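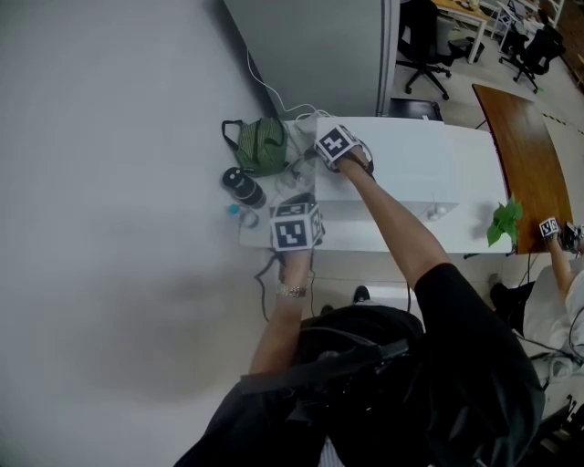

Text by Drorkine, equipment mentor, Orent Student Robotics Club
September 23, 2019

Flarent Hand Marker Kit, for clubs and school teams

The Flarent kit is a pair of marker cubes for the hands. Each cube has black and white square patterns on its faces, and a camera can read from these patterns where the hand is and how it is turned. Our students use the kit to record how a person moves a box or a bottle, and later they write a program that makes the arm of their robot do the same motion.

We developed the kit in our own club for the Bratu student competition. Other teams asked us for it after the last season, so now we make it in small series.

What you receive
Two white cubes with printed patterns
Two hand straps, adjustable
One calibration sheet on stiff card
One bag of spare pattern stickers
A printed guide for the first lesson

Weight of the pair with straps: 200 grams
Longest distance tested in our room: 300 centimeters
Price for schools and clubs: 454, shipping is not included

How to wear it
The cube sits on the back of the hand and the strap goes around the palm. Close the strap so that the cube does not turn when you make a fist, but the fingers must stay free. A watch can stay on the wrist if it does not push against the cube. Left and right cubes have different patterns, so please do not exchange them in the middle of a recording. Our students did this once and we lost an afternoon of work.

Choosing the task
For beginners I recommend one large box on a table. Put your hand on it, push it, turn it, lift it. The motion is slow and the students can compare it with the numbers on the screen. Small objects are more difficult, as the fingers are not measured by the kit, only the hand.
Two students can record in the same room, each at a different table. In this case order a second pair and tell us in your message that you already have one, and we will send cubes with other patterns.

Light and surfaces
A matte table is better than a shiny one. Strong sun on the cube makes the white part too bright and the pattern disappears for the camera. We close the blinds on that side of the room and it is enough.

Care
Clean the cubes with a dry cloth. Do not use alcohol, it takes away the black print. If a corner of a sticker comes up, replace the whole sticker.

Camera and software
The camera is not in the kit. Our software is free for teams and it keeps up to 900 recordings in one project. It needs a computer with a normal USB port.

Delivery
The present series is almost sold. The next one will be ready in November. Teams who are registered for Bratu get their kits first. Write to us with the name of your school, the number of pairs and the address for delivery.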